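Where Do the Cups Go? A Study of Reusable Cup Loss at the Clemmont Campus Café

Project report, second-year Environment and Society

Background

In February the café at Clemmont stopped giving out paper cups and brought in a borrowing scheme. You paid a one dollar deposit, you got a hard plastic cup, and you got your dollar back when you returned it. The cups were supplied by Usivon, who also supplied a poster with a smiling cup on it. The café started the year with 900 cups. By the time our group chose its topic there were so few on the shelf that the staff had begun serving flat whites in soup bowls.

Our question was a simple one: where do the cups go? The answer we expected was "people's bedrooms", and we would like it noted that we wrote this down before we started.

What other people have found

There is plenty written about reusable cup schemes and most of it is cheerful. It tends to measure how many paper cups were avoided, which makes for a lovely graph that only goes up. Much less has been written about loss. The one idea we kept coming back to was that a small deposit can work against itself. A dollar is too little to make you walk back across campus in the rain, but it is enough to make you feel you have bought the cup. We called this "the dollar problem" in our proposal and our marker wrote "source?" beside it, so we set out to become the source.

Method

We did three things. First, we got permission from the café to look at the till records for the semester, which gave us 2283 deposits paid and a rather smaller pile of deposits handed back. Second, we ran a short survey outside the library at lunchtime, offering a biscuit for each finished form. Third, we searched the shared areas of campus once a week for 14 weeks and wrote down where we found cups.
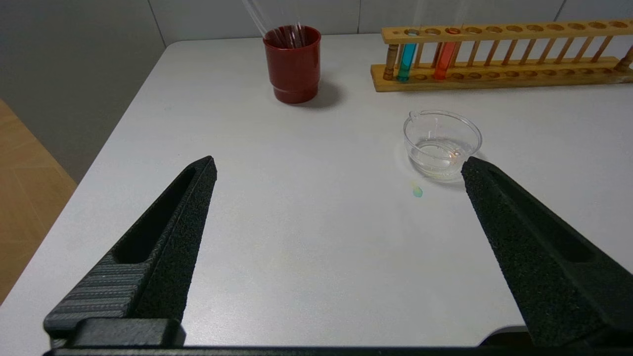
The weekly search had rules, which took longer to agree on than the searches took to do. A cup counted as "stray" if it was in a shared area and had no person within arm's reach of it. A cup with a drink in it was left alone, after an unhappy episode in week two. Our colour code also caused an argument. The café's cups are green, but people own cups of their own, and one sitting by itself on a white tabletop looks very much like litter to a student with a clipboard. A dark red plastic cup is plainly no business of ours, but the first week's sheet included several items of that sort under "other, suspicious". From week three we recorded green cups only. The earlier sheets were corrected by hand, and the colour of the pen is our fault.

We visited every building except the Flindard wing, which needs a swipe card. We asked for a swipe card. We were given a form to request the form.

Results

The survey came back with 44 usable responses. There were others, but they had been filled in by people who wanted a biscuit and had never been inside the café. Most of those who answered said they had at least one café cup at home. When asked why they hadn't returned it, the most common answer was that they meant to. The second most common was that it was a good size for toothbrushes.

Our searches told a different story. The cups we found were hardly ever in the places where people live or relax. They were in places where people wait: the corridor outside student services, the laundry in the residences, the bench by the bus loop. The bus loop was the best spot on campus by a long way, and by the end of semester we were checking it first in order to feel good about ourselves.

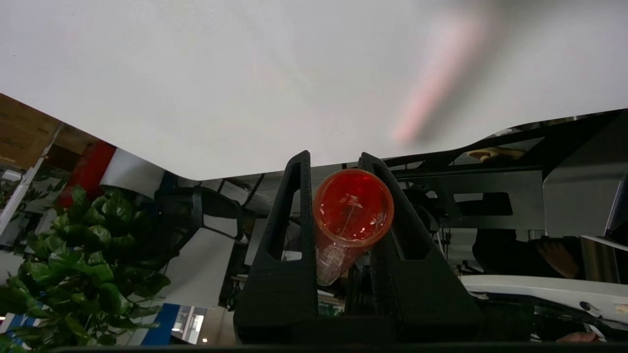
This makes sense once you stand there for a while. The driver on the Spahić route doesn't allow open drinks on board, and the nearest return bin is back inside the café. A person holding an empty cup and watching a bus pull in has a choice between a dollar and getting home, and we never saw the dollar win. So the dollar problem is real, but it looks more like a distance problem wearing the dollar's coat. We have left the phrase in the report anyway. We were fond of it.

We also noticed that cups vanished from the bench overnight, and they weren't going back to the café, because the till would have shown it. Our best guess is that the cleaners were putting them in the rubbish along with everything else. When we asked, they said that of course they were. No one had told them the cups were worth anything. They had seen the poster, but it didn't mention cleaners.

Limitations

We only searched in daylight. Our survey was held outside a library, so it may over-represent people who go to libraries. The till records don't show whether the same cup was borrowed many times or many cups were borrowed once, and we found this out after making the graph. Two of our group also own café cups and did not return them during the study, on the grounds that it would interfere with the data.

Recommendations

Put a return bin at the bus loop. Tell the cleaners about the scheme and give them somewhere to put the cups. Leave the deposit at a dollar until both of these have been tried, as raising it was the café's first idea and our results don't support it. If the scheme continues next year, number the cups so that the next group can tell one from another.

The café has agreed to trial the bin next semester. It will be green, and the poster is going on the front of it.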